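Mernell Residents' Service, shared kitchen notice, posted in parts. Please read to the end before the April changeover. (1/7)

The shared kitchen on the ground floor is cleared every morning at 7. Residents are asked to remove food packaging from the table before that time and to place it in the lined bin beside the table. (2/7)

Foam sleeves from fruit, paper cups, snack wrappers, used tissues and tied carrier bags all belong in general waste. Flat cardboard should be kept apart and taken to the Lenow store on the way out.
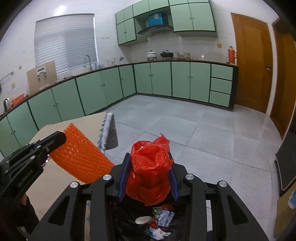
Carrier bags should be knotted before disposal. Bags holding liquid must first be emptied at the sink. The service received 86 comments on the kitchen this winter, most of them concerning leaks beneath the bin. (3/7)

The bin has a capacity of 100 litres and is to be changed when full, or after 2 days, whichever comes first. Replacement liners are held in the Danko cupboard in the corridor. The rim of the liner should be folded over the edge of the bin. 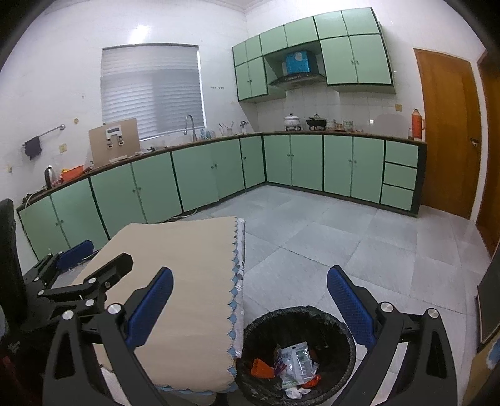
Residents using the kettle are reminded to return it to the end of the worktop and to keep its cable clear of the sink. Faults should be reported to the Stenora desk and no repair should be attempted. (4/7)

The green base cabinets remain shared. Items stored in them should carry a flat number. Unlabelled goods will be held at the desk until the end of April. (5/7)

The table cover is to stay in place during use. It may be wiped with a damp cloth, and small wrappers and tissues should be gathered up by hand before wiping.
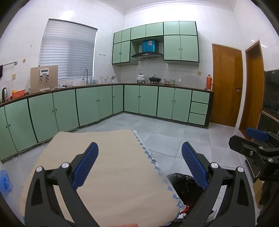
Plastic bottles are collected separately and should be rinsed and handed in at the Lenow store. They should not be put in the kitchen bin. (6/7)

Questions on these arrangements may be addressed to Iveta Trnka, Residents' Service, at the Stenora desk. A printed copy of this notice is available on request. (7/7)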